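Guides > Gement > Collecte bimanuelle > 4. Enregistrer une tâche de pliage

Rechercher dans la documentation OK

Mis à jour en juin, équipe documentation Lakitz

4. Enregistrer une tâche de pliage

Le tissu, c'est la partie du protocole Gement que nous préférons ! Un linge ne se présente jamais deux fois de la même façon, et c'est exactement ce que la politique doit apprendre à gérer. Cette section suppose que les deux pinces sont déjà calibrées (section 3) et que Kettle tourne sur le poste d'enregistrement.

4.1 Avant de commencer

1. Allumez les deux pinces et attendez que Kettle affiche « gauche » et « droite » en vert.
2. Ouvrez et fermez chaque pince à fond, deux fois. Kettle en déduit la course des doigts.
3. Étalez le tissu sur une surface assez grande pour tourner autour : un lit convient très bien, une table aussi.
4. Laissez les plis naturels. Un tissu trop bien lissé donne des démonstrations trop faciles, et la politique s'effondre au premier faux pli.

Note : une couverture à motifs sous un tissu uni aide beaucoup le suivi de position. Sur une surface blanche et lisse, nous perdons le repère bien plus souvent.

4.2 Enregistrer un épisode

1. Appuyez sur la pédale. Le compteur démarre.
2. Saisissez un premier coin avec la pince gauche et gardez-la fermée.
3. Approchez la pince droite du bord à rabattre, doigts ouverts, puis fermez doucement. Visez le bord même : une prise trop profonde entraîne la couche du dessous.
4. Ramenez le pli en un seul geste continu. Si vous hésitez, continuez quand même, les corrections sont précieuses (vraiment, gardez-les).
5. Ouvrez les deux pinces, reculez de la longueur d'une main, appuyez de nouveau sur la pédale.

Un épisode ne doit pas dépasser 900 images. Au-delà, Kettle le coupe en deux et il faut le réétiqueter à la main.

Attention : ne passez pas les doigts entre les bras articulés quand la pince se ferme.
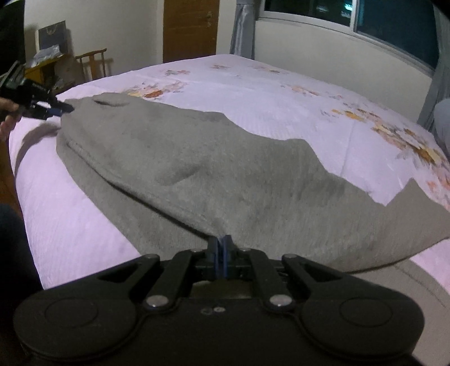 Fig. 4-2. Prise à deux pinces : l'une au coin du tissu, l'autre au bas du pli diagonal.

4.3 Combien d'épisodes ?

Lors de nos essais à Tovthorpe, la politique entraînée sur 100 épisodes pliait correctement les tissus déjà vus et ratait presque tous les autres. Avec environ 400 épisodes, répartis sur 16 tissus différents, elle s'est mise à rattraper seule des coins mal saisis. Nous avons repassé les vidéos plusieurs fois tellement c'était beau à voir ! La variété des tissus a compté davantage que la durée des séances, alors changez de linge souvent, et de pièce si vous le pouvez.

4.4 Vérifier avant l'envoi

1. Relisez l'épisode en vitesse double dans l'onglet Relecture.
2. Contrôlez que les deux trajectoires sont continues. Un saut brusque signale une perte de suivi : supprimez l'épisode.
3. Renseignez le champ « tissu » (matière si vous la connaissez, couleur, taille approximative).
4. Cliquez sur Envoyer et laissez le poste allumé jusqu'à la fin du transfert.

Pour les tâches à trois plis et plus, voir la section 5.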